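Two-Arm Packing Bench at the Prurkemura Shared Workshop: Frequently Asked Questions

Last revised Fri 6 March 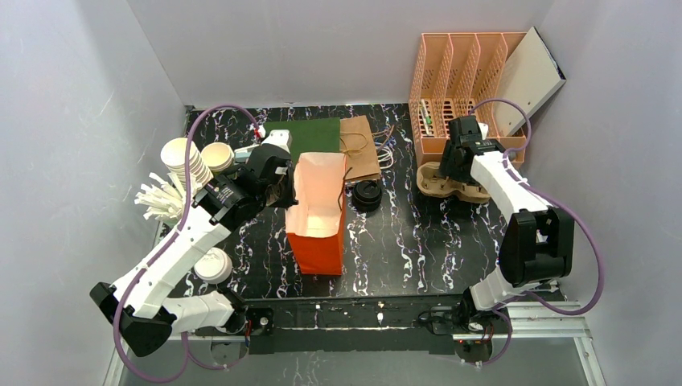 The following answers are provided for members who wish to use the bench, contribute to the build, or construct a similar one at home. Questions not covered on this page may be sent to the bench coordinator, Anouk Claeys.

What is the purpose of the project?

The bench is a member-built station on which two robot arms learn to pack takeout supplies: paper bags, cups, lids and cup carriers. Work began in December under the project name Hutov. The project has no commercial sponsor and does not sell the results.

Why were takeout supplies selected?

They are inexpensive, light and easily replaced. They also present a fair range of difficulty. A molded-pulp carrier holds its shape when gripped, while an open paper bag may fold or tip at a light touch. Nested cups and lids raise a separate problem, in that the arms must take one item and leave the remainder of the stack in place.

How is the bench arranged?

Both arms are mounted at the front edge of the tabletop, one toward each end. Gray walls enclose the back and both sides. The walls keep light items from leaving the work area and give the camera a plain background.

Is the marble pattern on the tabletop required?

No. Members building at home may use any flat, stable surface. A patterned top does make small white items harder for the software to separate from the background, and Griet Jansen, who maintains the vision code, recommends starting on a plain one.

How should the cables be routed?

Each purple cable must have enough slack for the full reach of its arm. Members should move the arm slowly by hand through its range, with power off, and confirm that the cable neither pulls tight nor catches on the elbow. Cable ties may be placed on the forearm only. A cable tied at the joint will wear through.

May items be left on the table between sessions?

Yes, provided that the next member on the schedule has agreed. Otherwise bags are to be folded and returned to the shelf with the cups and lids. Crushed bags go in the paper bin.

What did the build cost?

Total spending on parts stands at 2,539 euros. This figure excludes the arms, which belong to the workshop, and member labor. A parts list is kept in the Ridach binder at the front desk.

Who may operate the arms?

Any member aged 18 or over who has completed the safety session with Bram De Haan. The session lasts 70 minutes and is limited to 7 participants. Guests may observe but may not operate the controls.

What are the safety rules?

Hands must remain outside the walls while the motors are powered. The stop button must be within reach of the operator at all times. Long hair is to be tied back, and loose sleeves and lanyards are not permitted. Any unusual noise or heat from a joint must be entered in the log before the next session begins.

How is bench time reserved?

Reservations are made on the Prurkemura calendar in blocks of 2 hours. A member may hold one open reservation at a time. Cancellations should be entered by noon on the day before.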